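Fold, roll or leave flat? White ankle socks that never stay together

Laundry & Linens > Sorting and folding
Asked 10/10/24 by grallier_mudroom

I need some help with socks, and I know how that sounds. We switched the whole house over to plain white ankle socks last year so I could quit matching patterns. Great plan on paper! I bought two big packs of 17 pairs each, from two different stores, and figured they were close enough. They are not close enough. One kind has a slightly longer foot and the other has a tighter cuff, and once they've been through the dryer I can't tell which is which until somebody complains.

So now I match them on the table after all. I lay each one down flat, smooth it toward the toe, put the second one on top and see if the heels line up. That part is fine (slow, but fine). What gets me is the next step. If I do the thing my mother did, where you turn one cuff down over the other and make a ball, the cuffs go baggy in a few months. If I fold them in thirds they look lovely for one day and then the drawer is a snowdrift again. Ankle socks are so short there's hardly anything to tuck!

The other problem is the wrinkles. Mine come out of the dryer with a crease across the foot and the opening all puckered up, and if I fold them like that they stay like that. Do you flatten them first? Do you go from the toe or from the cuff? I've been doing it both ways and can't decide.

I have one drawer for 28 pairs, and it's not deep. The rest live in a basket.
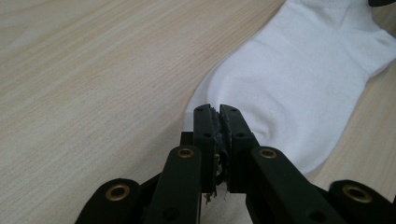
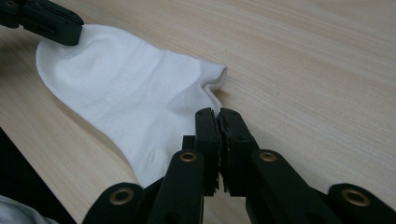
grallier_mudroom

Both of those are one white sock on the table. I should say I'm not looking for a gadget or a set of clips. I tried the little plastic rings and I lost almost all of them in a month. I'm also not going back to colored socks, my family has spoken on that one.

What I'd like to know is:
How do you fold a really short sock so the pair stays a pair?
Is the ball as bad for cuffs as I think it is?
Does anybody have a good way of marking two brands so you can sort them fast?

Thanks in advance - I do this every week and I'd love to do it with less muttering.

2 replies

sulimgate_sue
Member, Laundry & Linens

I'm a flat folder, so take this with that in mind. Yes, the ball stretches the cuffs. Maybe a good thick crew sock can take it, but the thin ones can't, and I gave up on it ages ago.

My way for ankle socks: lay the first one on its side, heel fold and all, with the toe pointing at you. Put your palm on the toe and run your other hand up toward the cuff, so the wrinkles go out through the opening instead of piling up in the foot. Toe first, always. If you start at the cuff you just push the slack down into the toe and then you've got a lump. Give the opening a little tug sideways to get the pucker out.

Second sock goes on top, same way. Now fold the toes up to a little past the middle, then fold the cuff end down over that, and tuck the toes into the TOP sock's cuff only. One layer. You aren't turning anything inside out and you aren't stretching around a whole ball, so the elastic hardly notices. You get a little square packet that stands up on its edge.

Standing up is what fixed my drawer, by the way. I cut down a shoe box and put it in the front, and the packets stand in a row like file cards. I get 6 across in mine and they hold each other up. When the row gets gappy because I'm behind on the wash, I push the box end in with a rolled-up dish towel. Not elegant but it works.

For the two brands I put one stitch of blue thread inside the cuff of the longer ones. It took me one evening in November with the TV on. Laundry pens faded on me, though I may have bought a bad pen. Put the stitch at the back where the heel is and don't pull it tight, or it'll pop the first time somebody yanks the sock on.

Oh, and fold them while they're still a bit warm if you can. Mine go much flatter.

prelidari
New member

I don't fold them. 100 socks in a bin, grab two, done. If one is longer your foot will figure it out

grallier_mudroom
Original poster

Sue, I did a whole load your way tonight and the toe-first thing makes a big difference, thank you! My first few packets were pretty sad and came open when I picked them up, but I was tucking too shallow. Once I folded the toes up further they held. Going to look for a shoe box that fits the drawer, and the blue thread will have to wait until I find my needles.

prelidari, my husband read your answer out loud to me twice and he'd like to move in with you.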